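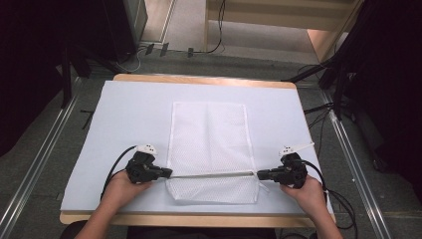 May 2025
By Obed Eshun
6 min read

I spent most of a day last month folding cloth with a pair of grippers in my fists, and I came away less convinced than when I went in. I promised Mayuree Chuensuk I'd write it up fairly, so I'm going to try, but she knows me and she won't be surprised by where this goes.

Some background for those of you who come here for the bicycle posts. Mayuree works at a small outfit called Bravach, out in Rusisstead, and what they want is a robot that can handle thin, floppy material. Mesh, netting, liners, that kind of thing. You can't really write out rules for it, or they say you can't, so the plan is to have people do the job over and over while everything gets recorded, and then train a robot on the recordings. In the older version you steer the robot's arms from a distance and it copies you. In the newer version you skip the arms and carry the grippers around yourself. They've done both. I got to try both.

The remote control setup was first, and I was terrible at it. There's a delay you can't quite see but can certainly feel, and I kept overshooting. Thongchai Bunnag, who has more hours on it than anyone in the building, can pick up a corner of netting and lay it down again without a wrinkle. I dragged mine off the table. Thongchai told me the first week is like that for everyone. Fine, but a week of a person's wages is a real cost, and I don't see it in any of the cheerful write-ups about how cheap this has become.

The hand-held grippers are a lot easier, I'll give them that. Each one is a chunky black thing with a short jaw and a cable out the back, and a white marker with dots on top so the system can tell where it is. You squeeze, it closes. The task I was given uses a thin gray rod. You hold it level with one end in each jaw, low over the sheet of mesh, and then you use it to turn the material up and over. The mesh is white and it sits on a white board, and by mid-afternoon my eyes were sick of the pair of them.

My target was 115 good passes. A pass counts as good if the rod stays level, the edge comes over straight and you don't put a hand in to fix anything. That last one is the killer! You don't know how often you smooth a piece of fabric with the side of your palm until somebody takes it away from you. My first instinct, every single time, was to drop a gripper and pat the thing flat like a normal human being.

And that's really my first complaint. What I was teaching wasn't how I fold. It was how I fold when I've been handed two clumsy jaws and told to keep my fingers out of it. Boonmee Ruangrit, who runs the project, said that's the point, because the robot will have the same two clumsy jaws and no fingers either. I accept that as far as it goes. But then let's stop saying the robot is learning from human skill. Most of my skill was left on the chair with my jacket.

My second complaint is about the straight edges of the whole exercise. The table doesn't move. The board doesn't move. The cloth goes down in more or less the same place with the long sides pointing away from you. I asked what happens if the mesh arrives bunched up, or upside down, or stuck to another piece. Boonmee said those come later. Later is doing a lot of work in that building. The first time I visited, in November, later was going to be spring.

Third, and I think this matters more than the others: people get tired. I was careful for the first hour. After lunch I was getting the passes done. There's a difference, and I could feel it in my wrists, which had started to tilt the rod a little toward the right as I came over the top. Did anyone catch that? Four of my passes got thrown out. I would have thrown out far more. So somewhere in the pile there is a slightly lopsided fold that belongs to me, and some future machine may do it that way forever without knowing it was just a man with a sore arm who wanted a coffee.

Mayuree's answer to this is that they collect from a lot of different people and the sore arms average out. Maybe. I'd like to see it. Everybody I watched that day was right-handed and had been shown the job by Thongchai, and they all had Thongchai's little pause before the lift. I had it too by the end. I don't think that averages out, I think it piles up.

To be fair (I did promise), there were things I liked. The gear didn't crash once. You can learn the hand-held version in ten minutes, and it's much less of a strain than the remote one. Nobody talked to me about the future of work. And when they played me a run from the trained robot on an easier job, picking up a flat liner and setting it on a tray, it managed 6 out of 9. The misses were dull ones, too, where it closed on air and tried again. I expected worse. I also know that a person on the line at Matudham, where the stuff is meant to end up, would be asked to leave if they missed three in nine, so I'm not sure how pleased I'm supposed to be.

Yhon Yupanqui emailed after I mentioned all this in the comments on the last post and said I'm judging a method by its early days, and that people said the same about sewing machines. I don't know what people said about sewing machines. I do know that a sewing machine, once it was built, didn't need me to stand there and sew in front of it first.

I've told Mayuree I'll go back if they put a crumpled sheet on the table. I mean it. Give me one that's been shoved in a box overnight, let me wrestle it flat with those jaws, and then show me the robot doing the same. I'll write that one up with pleasure, and I'll bring the coffee.

Next post is the rear hub on the Mahawong, for the three of you who asked.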